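4. Equipment plan and budget

4.1 What we need to buy

The Prullow project records people folding and hanging clothes with handheld grippers, so that the recordings can later be used to train a two-arm robot. We were given 300 pounds for equipment in the first half of the project. The arms belong to the department and are outside this budget.

We already have one pair of grippers on loan from the Gunier lab. They must go back in November. After that we need our own pair, together with spare jaw pads, straps, a charger and storage for the recordings.

4.2 Printing or buying the grippers

We compared a ready-made pair from Sirko with printing the bodies ourselves. The Sirko pair would have taken the whole budget and left nothing for spares. Printing costs 90 pounds in material for both bodies, and the workshop does not charge students for machine time. The electronics have to be bought in either case. We chose printing.

Clothes are harder on the equipment than the boxes and cups we began with. A T-shirt has to be held by a small pinch of cloth at each corner, and thin knit slips if the pads are worn. We therefore put 50 pounds aside for pads, which is more than we first planned.
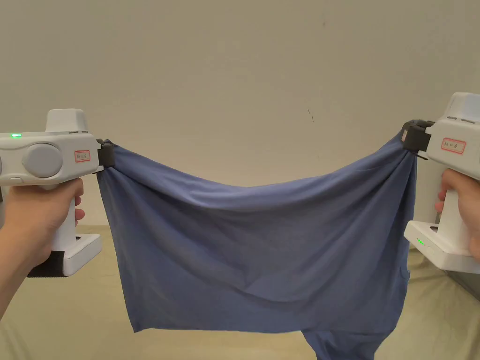

Photo: Prullow project group

With a gripper in each hand, one person can hold a garment up by its top corners and let the rest hang. Both hands are busy for the whole recording, so starting and stopping has to be done another way. We added a foot pedal to the list for 13 pounds.

4.3 Storage

Recordings are kept on the Prustus server, where our quota is free until the end of the module. We still want one external drive as a second copy. The price was not settled when this section was written (Sun 13 October), and it will come out of whatever remains after the electronics.

4.4 Order of purchases

Printing material and pads first, then the electronics, then the pedal. The drive is ordered last. If the electronics cost more than quoted, we will borrow a drive from the department store and leave that line empty.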